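Ticket 447: Alphabet block set, missing blocks and color coming off
Product: Cluklow wooden alphabet blocks
Opened by: Soledad Rivas
Handled by: Ekrem Canpolat, Barrios parts and returns
Status: Closed, replacement blocks sent

Soledad Rivas, 9:40 a.m.
I bought a secondhand set of Cluklow blocks for the playroom at Cisesano, the small day program I run. The seller said the set was complete. I don't think it is. When we try to spell names we run short, and the vowels are the worst. We can't do ANNA or OTTO at all. I also get some red on a damp cloth when I wipe certain blocks, and I want to know if that is normal before I give them back to the children.

The blocks are cream colored with letters in a colored border on some faces. Some faces have line drawings of animals on them. I have spread part of the set out on the table to sort it. The rest is in the bag it came in.
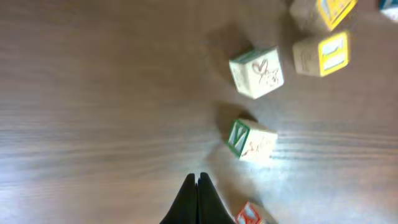 I would like to know how many blocks should be in the bag, whether I can order single ones, and what to clean them with. I have been using dish soap and warm water. I don't have the original box or the printed sheet.

Ekrem Canpolat, 11:15 a.m.
Thanks for writing. A few things to check first.

1. Look for the set mark. It is a small stamped number on one of the animal faces, near the edge. The two that turn up most often are 11 and 364. The 11 is the starter set and the 364 is the large one. They have different letter layouts, so I can't give you a block count without the number.

2. Sort by border color before you sort by letter. Put the red ones together and the green ones together, then any other colors you have. If a block has borders in more than one color, go by the face with the largest letter.

3. Stop using dish soap for now. Use a cloth that is barely damp, then dry the block right away with a second cloth. Don't soak them.

4. Tell me which color comes off. Rub one face of each color with a dry white cloth, then with a damp one.

Soledad Rivas, 1:30 p.m.
Set mark is 11. It took a while to find because the stamp is faint. It was on a block with a fish.

Dry cloth, no color from anything. Damp cloth, a little red from 2 blocks and nothing from the green ones. Both of the red ones are more worn at the corners than the others. I set them aside in a bowl.

Sorting by border did help. I had been going A to Z and kept losing my place when I turned a block over, so now I do one color and finish it before I start the next. I turn each block through all its faces, write the letters down on one line, and then move it to the far side of the table. 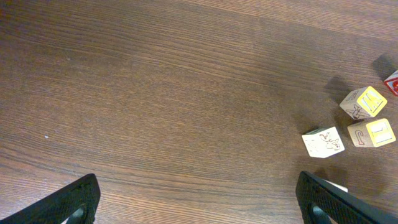

From my list there is no E anywhere, and only one block with an A. The numbers seem fine. I can't tell about the pictures because I don't know what should be there. Also, two of the blocks that were in the bag have a different look from the rest. They are a bit smaller and the letters are thinner. Could they be from another brand?

Ekrem Canpolat, 2:50 p.m.
Those two are most likely Pillinico. People mix them up a lot, and they get passed along in the same bag. Pillinico blocks don't have a set mark at all, so check for one. If there is none, keep them out of your count. They are fine to play with, but they won't line up evenly with the others when stacked.

In set 11, the E should be on two blocks and the A on three. That leaves you four blocks short. I can send those as singles. They will be a slightly lighter color than yours at first because yours have had years of daylight.

For the two red ones, the clear coat has worn through at the corners. Please don't give those back to children who still put things in their mouths. I will add two red replacements to the order, so six in all.

Soledad Rivas, 3:20 p.m.
No set mark on the small ones, so I put them in a separate bag. Please go ahead with the six. The list is attached to the order form, and I laid everything else out once more to make sure I had not skipped one.
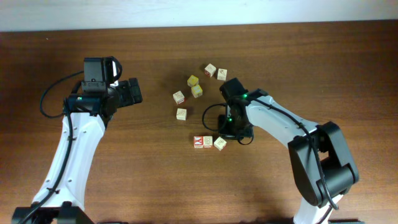

Can the old red blocks be sealed again at home?
They can be sanded lightly and given a clear finish sold for children's toys, but the printed letters will lose some color in the sanding.

Ekrem Canpolat, 4:05 p.m.
Order entered. Shipping takes up to 11 days. The printed sheet for set 11 goes in the same envelope, with the letters for each block listed by border color. If the E blocks don't match the sheet, reply on this ticket and it will reopen.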